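Filed under: Manuals & Setup / Robot Kits

Rutine two-arm kit, section 4: First flower task

The Musus booklet says this takes 14 minutes. Allow a morning.

1. Set vases and stems on the table before you power the arms. Leave a wide gap between vases.
2. Lay artificial stems in loose piles. The booklet claims real ones work too. We would not start there.
3. Pick up both hand controllers and check that the indicator lights are on.
4. Close the gripper low, where the stems and leaves bunch together.
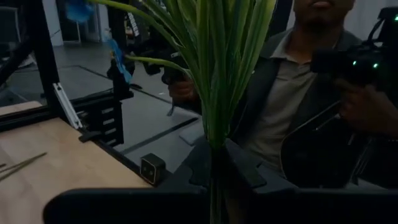
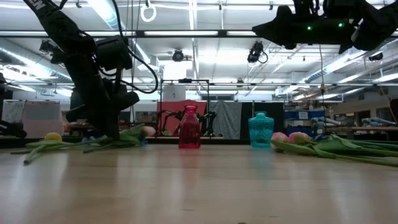

5. Lift slowly. Save the run only if you would be happy to see it copied.

Note: Musus says up to 226 saved runs are enough for the arms to work alone. It does not say enough for which vase.

CAUTION: Glass breaks. "Soft grip" is a menu setting, and we found no figure for its force in the booklet. Keep hands clear while either arm is live.

Halima Balogun disagrees with step 2 and wants it noted that mixed piles waste the first day; she would lay out one stem at a time until the grip is reliable.

Comments

Ebuka Okoro: At 112 runs ours still missed the neck of the vase. Support told me to record more.

Yakubu Ojo: Does "soft grip" stay on after a restart? Mine didn't.

Related
Rutine section 3: Pairing the controllers
Padside table mounts, reviewed
Maeng gripper pads: worth the price?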